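Baking Tray

A baking tray (or sheet pan, or cookie sheet, depending on whose kitchen you grew up in) is a flat piece of metal for carrying food in and out of an oven. I've written the entries on pie dishes and loaf tins for Hastia too, and I have to say this one was the most fun, partly for the excuse to bake so many biscuits!

Names

I grew up saying "cookie sheet" for everything. Strictly speaking a cookie sheet has one raised edge or none, so you can slide things off sideways, and a pan with a rim all the way around is a sheet pan. Plenty of stores ignore this – I've stopped correcting people. Very small ones get sold as toaster oven pans.
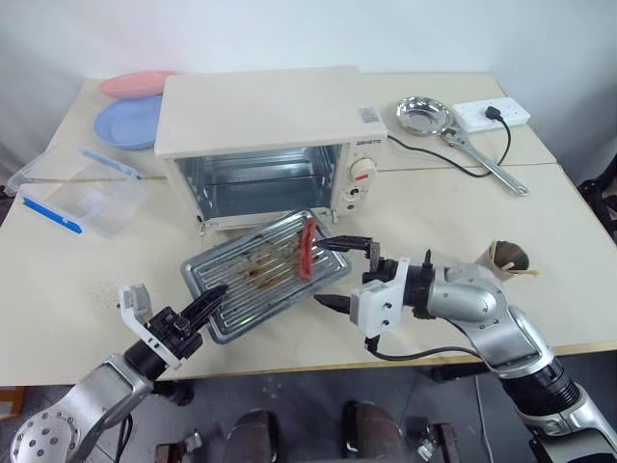
Toaster oven trays are their own little branch of the family. They have to fit a much shorter cavity, and the heating elements sit close to the food, so a recipe written for a full-size oven can brown too fast on top. I usually drop the temperature by 25 degrees and start peeking early. Plenty of them have a ribbed base like the silver one lying in front of the oven, and I'm fond of those for bacon, less so for cookies, which come off with stripes underneath. The tray normally goes on top of the wire rack, and it needs some space at the sides so the air can move.

Materials

Aluminum is the common choice. It heats quickly and evenly and doesn't rust, but bare aluminum reacts with tomato and lemon, and you can get gray marks and a tinny taste. Steel is heavier and holds its heat longer. Dark trays brown the bottoms of things faster than shiny ones do, and I burned a whole batch of ginger snaps learning that (my own fault, I'd switched pans and kept the same timer).

Warping

That loud bang from the oven is a tray twisting as one part heats up faster than another. Thin trays do it most. A rolled rim helps, and so do ribs, and usually the thing settles flat again once it cools. Running cold water onto a hot tray is a good way to bend it for keeps.

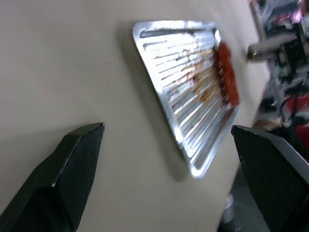
A metal baking tray with a bright silver finish.

Care

Hot water, dish soap and a soft sponge will do for most trays. Keep plain aluminum out of the dishwasher or it goes dull and chalky. For baked-on grease I make a paste of baking soda and water and leave it overnight. I don't chase the brown stains in the corners, and the cookies don't seem to mind.

See also: Broiler pan, Cooling rack, Loaf tin, Parchment paper, Pie dish

Last edited 18/01/2018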